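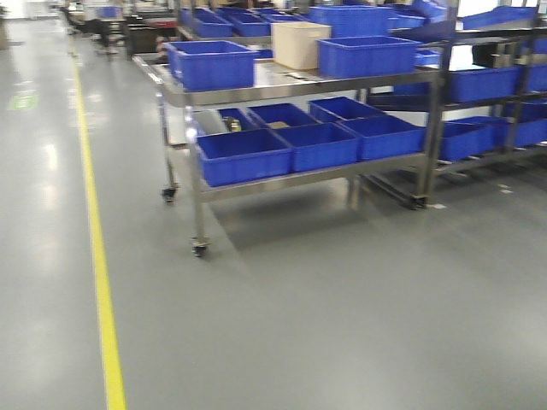 Tayla Dunstan wrote in to say that shiny things must be clean, since her grandma always says a good scrub makes them shine. Is Grandma right?

Does Shiny Mean Clean?

Sometimes. But we shouldn't believe it just because it sounds good.

Shine is about how light bounces. On a very smooth surface, lots of the light bounces off in the same direction, like a ball off a flat wall. On a bumpy surface the light goes every which way, and we call that dull, or matte. You can change one into the other. Crumple a piece of foil, flatten it out again, and it won't look like a mirror anymore.

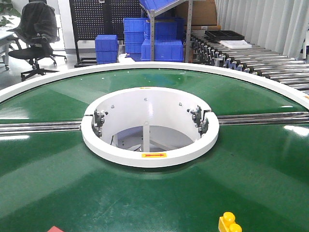 Light makes pale streaks on a glossy green belt.

Dust can make a smooth thing look dull, because dust is bumpy. So wiping it off often brings back the shine. That part of the idea holds up.

Now for the trouble. Germs are far too small to see without a microscope. A glossy table could have plenty of them on it and look perfect. A brick can be scrubbed very well and it still won't shine. And some dirty things are shiny! Think of a greasy pan, or a puddle of syrup. 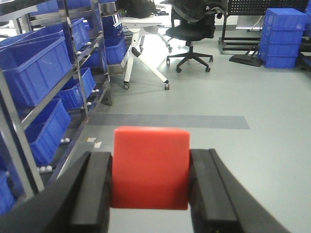
Slightly glossy: the top of the red cube looks paler where it catches the light.

You may see ads for sprays that promise a "brilliant shine." Ask what they are really promising. Some polishes leave a thin, smooth layer on top, and a layer you can see your face in tells you very little about germs.

Try it yourself. Rub a tiny bit of cooking oil on one half of an old plate and leave the other half alone. Ask 3 people which half looks shinier, then ask which half they would eat from.

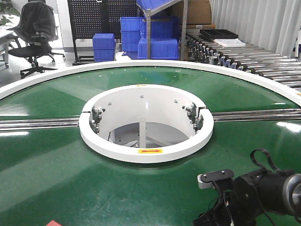
Hamish Hapeta doesn't buy all of it. If a floor has lost its shine, he says, it probably does need a mop. Maybe so, Hamish, but it could also just be scratched. Mop it and see.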